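Print this page | E-mail this to a friend

Sun 12 July
By the blog's resident slow writer

Speaker Notes: Where My Second Drafts Come From

(These are the notes I took up to the podium at the Clakuvow writers' day. A few of you asked for them, so I've typed them up and fixed the worst of the spelling. The bits in brackets are me talking to me.)

[Wait for the chairs to stop scraping. Drink some water. Put the water down somewhere you won't knock it over.]

Good morning! I'm so glad to be talking right after coffee and before lunch, because you're awake and you still like me.

I was asked to talk about revision. I said yes very fast and then went home and thought, oh no, I don't know anything about revision, I just do it until I can't stand it anymore. So this talk is me trying to work out what I do. Some of it may suit you. Some of it will sound crazy, and you can go ahead and leave that on the chair when you go.

Let me start with the book. The last one is called Valex, after the town in it, and the first draft took me seven weeks. I was so proud of those seven weeks. I told everybody. I told the man who came to look at the water heater. Then I printed it and read it in one sitting, and I went and lay down on the bathroom floor.

[Pause. They may laugh. If they don't, keep going, don't explain the floor.]

It was bad in a way I couldn't put my finger on. The sentences were fine. People walked in and out of rooms and said things. I had a flood, a wedding and a missing horse. And I was bored, and I wrote it.

I put it in a drawer until March. I know everyone says to do that, and I always rolled my eyes at it, but I had a reason, and the reason was that I couldn't look at it. When I took it out I had forgotten enough to read it like a stranger would. I got to page 50 and wrote in the margin, "Who is this about?"

That was it. That was the whole trouble. I had a sister and a mother and a neighbor, and I liked all of them the same amount, so I'd given them all the same number of pages, like a mom cutting a cake. There wasn't a main person. There was a group photo.

[Hold up the margin page here. Don't pass it around, you won't get it back.]

So what I do now, and I do it with short stories too, is read the whole draft and write down one line for each scene. Just who wants something and whether they get it. I use the cheap Plimier notebooks because if I buy a nice one I start worrying about my handwriting. One line per scene, no more. If I can't write the line, the scene goes on the suspect list.

Valex had a long suspect list. The horse was on it — I loved that horse. The horse didn't want anything, and the people looking for it didn't much want the horse. They were out walking so I could describe the hills.

[Slides. Click twice. Let them stretch.]

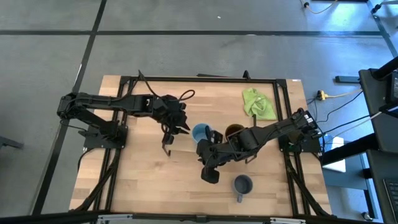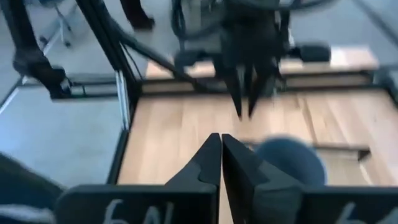 A robot arm setup: two black arms over a wooden table, then a closer look at the gripper fingers.

[Back to the notes. Next part is the one about cutting, so slow down.]

I cut 2,100 words in one afternoon. If you've never done that, it feels awful for the first page, and then it's kind of like cleaning out a closet and you start looking around for more to throw out. I had to stop myself. I went and made soup so I would leave the wedding alone.

I don't delete, by the way. I have a file called Mohammadi. It's named after the street I lived on when I started it, and every scene I've ever cut goes in there. I tell myself I'll use them someday. I have used two. One was a paragraph about ironing and one was a joke. But knowing they're in there makes me brave, and I would never have cut the horse if I'd had to kill it completely. He's fine. He's in Mohammadi, eating grass.

Now, reading out loud. I know, I know. Somebody tells you this at every single one of these days. I used to mumble my way through and call it done. Then I had a bad cold and couldn't talk, so I had my computer read the chapter to me in that flat voice it has, and my goodness! That voice does not help you one bit. When I read my own work I put in all the feeling that isn't on the page. I do the pauses, I do the sad face. The computer just says the words. My big mother and daughter scene sounded like two people reading a bus schedule to each other.

So I try it both ways now. I read it myself first, to hear where I trip, and anywhere I trip twice I rewrite. Then I let the machine have a go, and I sit there with a pencil and suffer.

[Ask for hands: who reads out loud? Who lies about it?]

Next thing. Other readers. I have two, and I've had the same two for years, and they can't stand each other's notes. One wants more of everything. The other one would be happy if the book was a postcard. When they both mark the same spot, even if they say opposite things about it, I know the spot is broken. I don't always do what they tell me to do to fix it. Readers are great at telling you where it hurts and not so great at the operation.

And please, please, don't send it out to people too soon. I did that with Valex. I sent the bathroom floor draft to a friend, because I wanted to hear that it was wonderful, and she said it was wonderful, and it set me back months. I'd asked for a compliment and got one, fair and square.

[Check the time. If running long, skip the bit about commas. If running very long, skip the bit about my husband and the commas.]

Commas. My husband read a late draft and the only thing he said was, "You sure like a comma." I didn't speak to him until dinner. Then I did a search and he was right, and I spent a weekend pulling them out like weeds. I put a lot of them back in afterward. I can't defend that. I just know it read better when I was finished, and I think the difference was that the ones left in were there on purpose.

People always ask how I know when to stop. I stop when I start changing things back. If I change "couch" to "sofa" on Monday and "sofa" to "couch" the next day, I'm done, I'm only moving furniture. I give it one more read for typos and then I send it off and go bother the garden.

[Questions. Repeat each question so the back row hears it. If there aren't any, ask them what's in their drawer.]

[Thank the people who did the sandwiches!]

Comments

inkandbiscuits wrote:
I was in the second row and I did lie about reading out loud. Tried the computer voice on my chapter three last night. Horrible. Thank you, I think.

Marginalia wrote:
Team Horse. I would read a whole book of what's in that Mohammadi file.

slowpoke_pages wrote:
Could you say a bit more about the one line per scene thing? Do flashbacks get their own line or do they go in with the scene they're sitting in?

The author replied:
Their own line! Mine nearly always end up on the suspect list, poor things.

quietdesk wrote:
My husband says I like a comma too. Printing this out for the fridge.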